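Wallano Lake State Park
Day-Use Area and Trailhead Check, with Comments
Done Saturday, before gates open

Entrance booth
Pass scanner: OK. Annual passes from the Toledo office would not scan at first. Worked after restart.
Fee sign: Needs work. The $6 day rate is readable, the senior rate is faded.
Pass holder parking, 50 spaces: OK. Lines were repainted in January.

Picnic shelters
Hastia shelter: OK. Grills scraped, no loose boards on the benches.
Bunora shelter: Needs work. One table rocks badly. Taped off until the bolts are replaced. Wasp nest under the eave on the lake side, reported to maintenance. 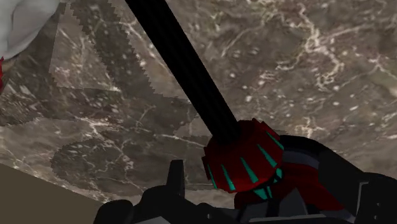 Rod with red and teal ribbed cap, against veined stone.

Bunora Trail
Handrail at the upper steps: OK. Tightened two brackets.
Footbridge: OK. Boards sound, wire mesh still tacked down at both ends.
Trail register: Out of blank sheets. Refill before noon.
Downed limbs: One across the path past the second bench. Can be stepped over, but strollers will have trouble. Saw crew asked to clear it.

Restrooms
Lights: OK.
Water: Hot tap drips in the men's room. Same comment as last check.
Accessible stall latch: Fixed.

Boat ramp
Trailer weight sign (2000 lb limit on the small dock lift): OK.
Life ring: Missing rope. Spare put up from the booth.
Speed limit buoy, 5 mph: Has drifted toward shore. Leave the ramp open and reset the buoy when the work boat is back.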